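Two Baskets and a Black Table

Small objects get lost on desks because they have no fixed place. Batteries, adapters, cable ends and caps move from one corner to another until someone sweeps them into a drawer. The Lerlow storage pages have covered drawer inserts before. Open baskets on the work surface are a cheaper fix, and they suit people who sort in batches.

The basic layout uses 2 plastic baskets of the same pattern in contrasting colors, one toward each side of the table, with the working area left open between them. Unsorted items go in one. Checked items go in the other.

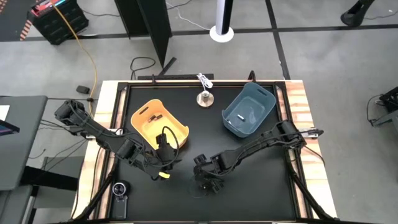
Choosing the basket

Low sides matter more than volume. A deep bin hides a single battery under a charger, and the hand has to search for it. Lellon, a workshop supplier, lists 20 sizes of open basket, and the shallow ones are the right place to start. Handle cutouts at the ends or sides allow a basket to be lifted with one hand. They also let small parts out if the basket is overfilled, so keep the contents below the openings.

Color should be decided once and kept. Warm for incoming and cool for finished is easy to remember. Stundano's organizing handbook recommends labels as well, but on a pair this distinct they add little.

Surface and spacing

A dark tabletop gives good contrast with colored plastic and with pale items. It also shows dust and scratches. Leave a wide gap between the baskets and put anything that stands upright toward the back, where sleeves will not catch it.
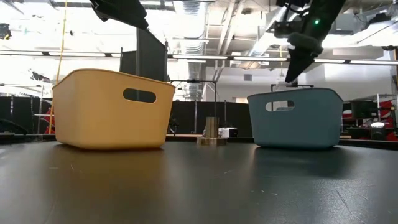
Yellow basket to the left, blue to the right, with a small wooden block fixture farther back.

Empty both baskets at the end of each session. At Rattanakul, a repair shop that sorts 80 small parts in a typical afternoon, the incoming basket is cleared before closing and wiped with a damp cloth.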